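Subject: Re: [pemby-users] Relay chatter on the Pemby board, am I missing a diode?

On Thursday someone wrote:

> I've got a Pemby board driving a small 12 V relay through an NPN
> transistor, and when the input voltage creeps slowly past the
> threshold the relay buzzes like an angry wasp for a second or so
> before it makes up its mind. I've put a diode across the coil the
> right way round (checked twice). I also tried a big electrolytic on
> the supply and it made no odds. Do I need a second diode? Or a
> snubber? Comparator is running open loop, reference from a divider,
> everything off the same 12 V rail.

Hello all,

I don't think it's the diode at all. The diode across the coil is there to look after your transistor when the relay lets go, and it sounds as if it's doing that happily enough (the transistor is still alive, after all!). A second one won't hurt but it won't stop the buzzing either.

The clue is in "creeps slowly past the threshold" and in "everything off the same 12 V rail". Your comparator is open loop, so when the input is within a whisker of the reference, any bit of noise flips it over. The relay pulls in, the coil takes its gulp of current, the rail dips a touch, your divider dips with it, and the comparator changes its mind. Off goes the relay, up comes the rail, and round you go again. I had exactly this on a Cliketti timer kit I built in January and I spent a whole weekend swapping relays before the penny dropped. Three relays, all perfectly good. They're still in the drawer.

The big electrolytic is a fair idea, but if the wiring back to your supply is thin the dip can be slow and wide, and a capacitor only softens it. What you want is some hysteresis, so that once the output has switched the threshold moves out of the way.

I'd do it in this order:

1. Put a meter on the reference pin and watch it as the relay pulls in. An ordinary meter will probably be too slow to show the dip properly, but if you've got a scope, even a rubbish one, set it to trigger on the coil and have a look. Mine was dropping by almost 100 mV, and that was plenty.

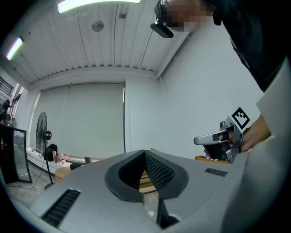
2. Add a resistor from the comparator output back to the non-inverting input. You need some resistance between your signal (or your reference, whichever one goes to that pin) and the pin as well, or the feedback has nothing to push against. I'd start with 10k in series and 1M for the feedback. With a full 12 V swing on the output that gives you something like 120 mV between the on and off points, which should be enough to get clear of the wobble. If it still buzzes, drop the 1M to 470k and try again.

3. Check whether your comparator has an open collector output. Lots of them do, and then the "high" level is whatever your pull-up and the transistor base between them allow. If the output goes straight to the base through a resistor, it may never get anywhere near 12 V, and your hysteresis will come out a good deal smaller than the sums say. This one caught me out as well -- I'd worked it all out beautifully on the back of an envelope and got about a tenth of it.

4. Give the reference its own supply. A little 5 V regulator is fine, or a zener if that's what's in the box. Take the relay's feed and its ground straight back to the supply terminals on their own wires, so the coil current isn't wandering through the same bit of track as the comparator.

You may find that 2 does the job by itself. I'd still do 4 if the board is going in a box and staying there, as it's a pig to rewire afterwards.

Somebody is bound to suggest a small capacitor across the input, and yes, it helps with hum picked up on a long sensor lead. It does nothing about the rail dipping though, so I'd leave it until the feedback is in.

Could you say which comparator is on yours? The older Pemby boards had a socket and people have stuffed all sorts in there. Also how long the wires are between the supply and the board, and what the coil resistance is if you can measure it with the relay out of circuit. If you're using one of those Mota plug-top supplies, mine sagged quite badly under load, so it might be worth trying a bench supply before you get the soldering iron out.

Cheers, and do let us know how you get on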